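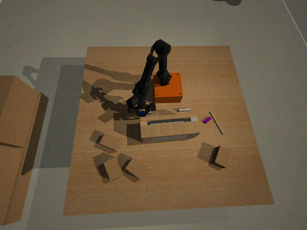 Speaker notes – "Collecting examples in sim before you touch the arm"

Slide 1. Hello and who I am

Say hi, wait for the stragglers, check the clicker works. Then: I'm on the data side of the Kukix project, and most of my day goes into making examples for a model to learn from. I don't train the thing. I fill the bucket it eats out of. If you came for network diagrams, Évan Hamel is on after me and he has loads of them, very pretty ones.

Leave the tabletop up while I talk. It's all rendered, every bit of it, the arm and the cardboard included. People at the back always ask, so say it early.

Slide 2. What one example is

Keep this slow. One example for us is one attempt at one small job, start to finish. Somebody drives the arm (or a script does, I'll get to that), and we save what the cameras would see, where all the joints were, and what the gripper was told to do. Plus one sentence in plain English saying what the job was.

Point at the gripper over the corner of the box. Small blue object right at the fingers, cardboard box under it with that long gray slot. The sentence that goes with this job is "put the blue thing in the box." That's it! We started out writing much fancier sentences and the model didn't care at all, and the people writing them got very tired.

Mention that the current set has 3606 examples in it. Pause there, somebody usually laughs or groans depending on where they work.

Slide 3. Why bother with a messy table

My favorite slide, so don't rush it. First version of this table, back in March, had the box and the blue object and nothing else. Gorgeous data. The model learned it fast and we were all very pleased with ourselves, and then we put a marker down next to the box and it went for the marker. Every time. It had learned "go to the thing that isn't the box" and who can blame it.

So now the table has stuff on it. There's the little white marker lying behind the box, a purple block off to the right, that thin dark stick, and the open cardboard trays down the front half. None of it is needed for the job. We shuffle it between attempts and the arm has to leave it alone. (If someone asks how we pick the clutter: from a list, and the list is mostly what was lying on desks in the Petchrat office.)

Also say: don't shuffle so hard that the job becomes impossible. We did that too. A whole evening of attempts where a tray was sitting on top of the blue object. The script tried its heart out.

Slide 4. Shadows

Quick one. Point at the shadow of the arm going off to the left across the wood, all jagged, with the fingers in it. We used to render with soft light from everywhere, which looked nice and clean and was no use to us on the real bench at Larness, where there's a hard lamp and the arm throws a shadow over its own work. The model would see its own shadow and hesitate. Hard light in sim helped. We move the light for each batch now, so the shadow isn't always in the same spot.

I like asking the room here if anyone has had a robot get scared of its own shadow. Usually a hand or two.

Slide 5. People driving versus scripts driving

Okay, this is where I get opinions, so keep an eye on the clock.

Scripts are cheap and they never need lunch. They're also very, very samey. A script goes up, over, down, open. If the grasp is slightly off, the script carries on as if it had the object, and you get a lovely smooth recording of nothing being carried.

People wobble. They come in too low, back off, turn the wrist, try again. That backing off and trying again is gold and you can't easily write it into a script (I tried, it looked like an arm having a sneeze). So we mix. The script does the bulk, and then we have drivers sit down for sessions of 15 minutes, with a proper break after. We tried longer sessions at Standasberg and the last stretch of each one was junk. You could see people getting bored in the joint angles.

If there's time, tell the story about the driver who always parked the arm in the same folded pose before every attempt, because it felt tidy, and how the model then wanted to park first as well. Took us ages to spot. We randomize the start pose now.

Slide 6. Throwing things away

Every attempt gets checked by 2 people. Yes, even in sim. The simulator can tell you that the object ended up inside the box, but it can't tell you the arm got there by shoving the box across the table and scooping. I mean, technically a success. We don't want it.

What we look for, just read these off:

- did the sentence match what was done
- did the arm hit anything on the way, clutter included
- was the object held, or was it pushed or flicked
- does the recording stop a moment after the release, with the gripper clear

Failures don't go in the trash, by the way. They go in their own folder with a word or two on what went wrong. Évan uses them for something and he'll probably tell you about it, so leave that for him.

We use cookies to remember your settings and count visits. By continuing to read this page you accept our cookie notice. Accept / Manage choices

Slide 7. Numbers for the budget people

Skip if the room is all engineers. Otherwise: we have 7 table layouts right now and each one gets its own folder, its own sentences and its own held-back set that never goes into training. Stress the held-back bit. I've been in meetings where somebody "borrowed" from it and I still bring it up at parties.

Building a new layout is quick. Checking it is the slow part, so if you're planning one of these, put your hours there. Everybody asks me for a bigger render farm, and what I really want is another pair of eyes and better chairs.

Slide 8. What I'd do differently

Just talk here, no bullets on the slide.

I'd write the sentence first and build the table second. We did it backwards and ended up with layouts where you couldn't say which tray you meant without using half a page. "The tray on the right" is fine until you swing the camera around to the other side of the table, and then it's wrong, and now you've taught the model that words are more of a suggestion.

I'd also start on the real arm sooner, even with a tiny batch, even a bad one. We stayed in sim too long since it was comfy in there. The first afternoon at Larness taught me more about grip width than the whole spring had.

And I'd name the files properly. Please name your files properly – I'm begging you.

Slide 9. Questions

Leave the layout up again during questions. Likely ones:

Can we have the data? Soon, it needs another pass first, come find me afterward.

Does it work on other arms? We haven't tried, so don't let anybody push you into a yes.

Why cardboard? Cheap to match on the real bench. You can cut a tray like those in a minute with a box knife.

If it goes quiet, ask them how they handle the backing-off-and-retrying stuff, I'd like to know what others do. Then hand over to Évan and remember to unplug my laptop before he starts.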